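Ticket 2165 – Width reading drifts on one hand gripper, pink finger vs. black pad
Opened by: Amirhossein Esfahani
Project: Murnisura
Status: Open, waiting on parts
Opened: Tue 6 July

Problem
We are comparing two finger types on the hand-held grippers before we order the full set. One gripper has the pink soft finger from Brodent, the other has the black pad from Kendutance. When both are used together, the pink-finger gripper reports a jaw opening that creeps up over a session. It starts at zero when closed and ends at 2 mm when closed. The black-pad gripper stays at zero.

Setup
Both grippers have the same body, the same firmware and a marker cube each. Pose comes from the cubes and width comes from the encoder at the hinge. Logging is done by the Barua controller, both grippers on the same hub.

What I tried

1. Power cycled both grippers and the hub. Closed reading went back to zero on both. Drift came back within 600 seconds of normal use.

2. Swapped the hub ports. No change, the drift stayed with the pink-finger gripper.

3. Swapped the cables. Same result. One of the cables has a loose boot on the connector, so I put it in the bad bin anyway.

4. Recalibrated with the jaws fully open and then fully closed. Good for a while, then the same creep. The calibration file looks normal next to the old one.

5. Ran 103 open and close cycles on the bench with nothing between the jaws. Drift was there but smaller than in real use. I did not expect any drift on this one.

6. Moved the pink finger to the other body and put the black pad on this one. The drift moved with the finger. That mostly clears the encoder and the body.

Comment from Amirhossein, later the same day
The soft finger has a press-fit base. After a run I can rock it a little by hand, and I can't do that with the black pad, which is screwed down. My guess is that the base backs out under load and the jaw then stops early when it closes. The encoder would be telling the truth in that case, and we would be wrong to correct for it in software. Please do not merge the offset patch yet.

I also had the pose tracking checked in case we were mixing up two problems. We held both grippers up together over the chair and turned them slowly, then did it again with the wrists crossed.
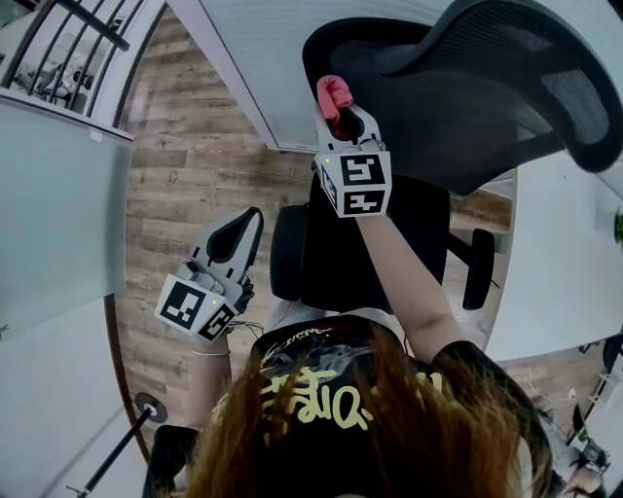 Pose was fine in both runs. The only dropouts were in the crossed run, when one cube blocked the other, and the track picked up again by itself each time. So this ticket is about width only. If anybody wants to look at the crossed-wrist dropouts, open a separate one.

Next steps
– Brodent is sending a finger with a screw base. Fit it and repeat steps 4 and 5.
– Until it arrives, zero the pink-finger gripper at the start of every session and write the closed reading in the log at the end.
– Mark the sessions already recorded with the pink finger as "width suspect". Pose data from them can still be used.

Open question for whoever picks this up: the grip on small parts was better with the soft finger, so I would like to keep it if the new base holds. If it doesn't, we go with the black pads on all units. A drop of threadlocker was suggested, but I'd leave that alone until we know what it does to the soft material.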